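Categoría: Robótica | Aprendizaje automático | Manipulación bimanual
Compartido 911 veces · 3 comentarios

Irnia (método de aprendizaje)

Irnia es un método de aprendizaje por imitación para la manipulación con dos brazos, desarrollado por el laboratorio Rokbridge de Fovescombe. Su propósito es entrenar políticas de control en simulación a partir de demostraciones teleoperadas, variando el aspecto y la forma de los objetos entre un episodio y el siguiente. El método fue propuesto por Venla Oksanen y Hefin Parri, y su evaluación corrió a cargo de un equipo dirigido por Aarne Koskela.

Antecedentes

Los trabajos anteriores del laboratorio empleaban un único brazo y un conjunto cerrado de utensilios. Las políticas resultantes reproducían con fidelidad la trayectoria aprendida, pero fallaban cuando el recipiente cambiaba de textura o de perfil. Koskela atribuyó el problema a la escasa variedad del material de entrenamiento y propuso conservar la tarea mientras se modificaban los objetos. Parri incorporó después la segunda extremidad, que en las primeras versiones permanecía inmóvil durante casi todo el episodio.

La denominación procede de un programa interno de generación de escenas, Irnia, que se integró más tarde en el simulador Savolainen. Ambos nombres se usan a veces de forma indistinta en la documentación técnica, aunque el segundo designa únicamente el motor de física y representación gráfica.

Descripción del método

El procedimiento parte de una escena base: una mesa, un robot de dos brazos y un grupo reducido de objetos domésticos. Un operador realiza la tarea completa y el sistema registra las posiciones articulares, el estado de las manos y las imágenes generadas. A continuación, un módulo de variación sustituye los recipientes por otros de dimensiones compatibles y comprueba que la trayectoria siga siendo físicamente válida. Los episodios que no superan la comprobación se descartan.

La política se entrena con las imágenes y el estado del robot como entrada. La salida es una secuencia breve de acciones para ambos brazos, que se recalcula antes de agotarse. Según Oksanen, predecir las dos extremidades de manera conjunta evita que el brazo libre invada el espacio de trabajo del otro – un defecto frecuente en las versiones con controladores separados.
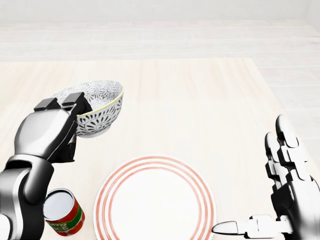
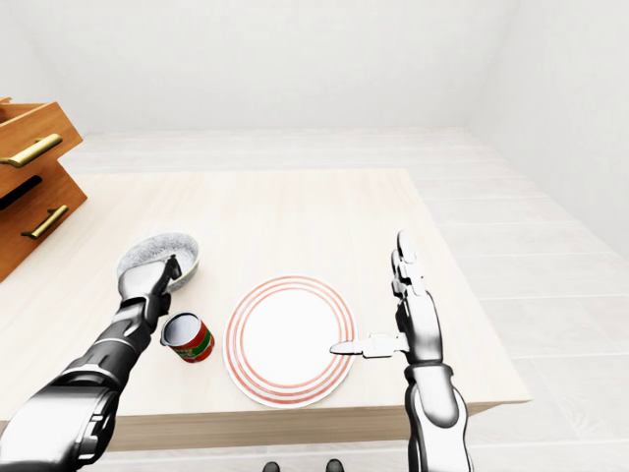

Escenas simuladas con cuencos de distinto acabado: con motivos florales negros en la primera imagen y gris moteado en la segunda. En ambas, la mano derecha del robot no sujeta ningún objeto.

Tarea de referencia

La tarea más utilizada consiste en tomar un cuenco con la extremidad izquierda y depositarlo sobre un plato. El episodio se considera correcto si el cuenco queda apoyado en el plato, sin volcar, al término del tiempo asignado. La presencia de una lata pequeña entre los objetos de la mesa obliga a la política a planificar el desplazamiento con cierta holgura. Su derribo no anula el episodio, pero se anota por separado.

El agarre se efectúa por el borde del recipiente. Esta elección facilita la teleoperación, aunque hace que el cuenco pueda inclinarse durante el transporte y exige corregir su orientación antes de soltarlo. El módulo de variación no altera el punto de contacto elegido por el operador, salvo para ajustarlo al diámetro del nuevo objeto.

Resultados

El conjunto de entrenamiento reúne 2.359 episodios válidos, obtenidos a partir de 911 demostraciones. La evaluación se organizó en ocho configuraciones de mesa, con tres semillas de entrenamiento para cada variante del método. La política conjunta superó a la de controladores separados en todas las configuraciones, y la diferencia fue mayor con cuencos ausentes del entrenamiento.

Los errores más comunes se produjeron en la fase de liberación. En varios episodios el recipiente llegó a la posición prevista y se deslizó al abrirse los dedos. El equipo relacionó este comportamiento con el modelo de fricción del simulador, cuya revisión quedó a cargo de Raffaele Cocco.

Limitaciones y críticas

El método no se ha validado sobre un robot físico. Pentti Miettinen señaló que la iluminación uniforme de las escenas y los fondos sin elementos decorativos reducen la dificultad visual, por lo que los resultados no deberían extrapolarse a una cocina real. También objetó que la extremidad derecha desempeña un papel secundario en la tarea de referencia – lo que, a su juicio, limita el alcance del término «bimanual». Los autores aceptaron esta segunda observación y añadieron una tarea de traspaso entre manos, todavía sin resultados publicados.

Véase también

Aprendizaje por imitación
Teleoperación
Transferencia de simulación a realidad

Comentarios (3)

marta_ctrl: ¿Se sabe si las ocho configuraciones cambian también la posición del plato o solo la del cuenco? En el texto no queda claro.

J. Olmedo: Coincido con la crítica de Miettinen. Falta una comparación con fondos recargados y luz lateral.

tornillo8: En el apartado de resultados convendría dar la tasa de éxito por configuración. Lo del deslizamiento al soltar nos pasa igual con otro simulador y lo mejoramos bajando la velocidad de apertura.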